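Blog > Around the house > Bathroom

Switching back to bar soap

Last updated in January

We went back to bar soap in the fall, mostly on account of the pump bottles. There were always 2 of them going, one by the bathroom sink and one in the kitchen, and each had an inch of soap at the bottom the pump couldn't reach. I would add water, shake it, and get a thin squirt that ran down my wrist. Then I'd buy another bottle.

Kaede Fukuda at work told me she had never stopped using bars. She gets hers at Dubey, the discount store out past the Rellent exit, where they sell them unwrapped from a bin. I went on a Tuesday after work and came home with seven. The pink ones smell a little like roses and a little like a dentist's office. I don't mind it. My husband asked for something plainer for the shower, so he has a white one.

The soap itself was easy. What took longer was finding somewhere for it to sit. For the first few weeks we used a saucer. Water pooled in it, the bottom of the bar turned to jelly, and by Friday there was a ring of goo that had to be scraped off with a spoon. A bar that should have lasted a month was gone in half that.

So I started trying dishes. My rules were simple. It had to fit on the ledge behind the faucet, which is narrow. It had to be something I could rinse with one hand. And it couldn't be ceramic, as we have a hard tile floor and a seven-year-old.

The first one I tried was a wooden rack from Flaltley. It looked nice and drained well, but it drained straight onto the ledge, and after a month the slats had gone gray. It's in the garage now holding sandpaper.

Next I pulled out what we already owned. I have a drawer of small containers that came with other things, and I went through it one evening and washed whatever looked possible. A shallow clear tray with rounded corners seemed promising. I also had a yellow and white soap dish that my brother-in-law, Ankit Rastogi, left behind when he moved to Brekedau. It had been under the sink for at least a year.

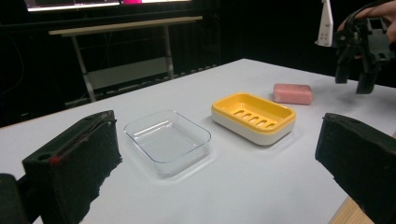

I gave each of them a week by the sink. The clear tray had the same trouble as the saucer – the water had nowhere to go. It was easy to wipe out, though, and it hardly showed on the ledge. Ankit's dish did better. The bar stayed firmer, and I only had to rinse the dish every few days.

The yellow doesn't match anything in our bathroom. I thought about that for longer than it deserved and then left it where it was.

The tray got a job anyway. It lives in the linen closet with the spare bars lined up in it, and the towels on that shelf have started to smell like roses too. I've read that bars last longer if you let them dry out for a few weeks before using them. I can't say whether it's true, but they're sitting there regardless.

The kitchen still has a pump bottle. I tried a bar there and it picked up onion skin and coffee grounds inside a day. If anyone has worked that one out, leave a comment.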